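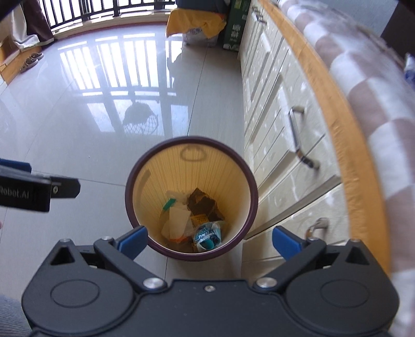
4.2 Emptying the bin

Of the 16 chores in the Adugna set, this is the one we most enjoyed working on. A waste bin looks like the easiest thing in the home, and for a person it is. For a machine it is a lovely hard problem – the contents are crumpled, shiny, half hidden under one another and different every time. Paper gives way when pinched. Wrappers slide. A policy trained on tidy, rigid objects has very little to go on.

We collected 2,413 demonstrations with hand-held grippers, of which 228 were kept back for testing. Each one was checked by two of the authors, and Kirsty Cheetham settled the cases where they disagreed.

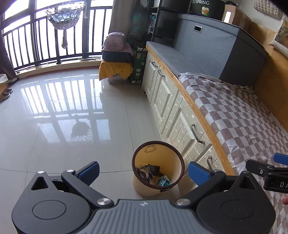 Figure 3. Bin work in a lived-in home, with a glossy tiled floor and strong daylight from the window.

Glossy floors deserve a word of their own. Reflections of railings or hanging things can look to the depth model like solid objects, and our first policy, Prullex, would steer round them with great care. Skitska, trained with reflections masked at random, heads straight for the rim far more often. We were delighted by how much such a small change gave us.

Can machines do this chore yet? Partly. Picking out one loose item is within reach, and Skitska often recovers from a missed first grasp. Lifting a full liner and tying it is still beyond both policies, and we return to that in Section 5.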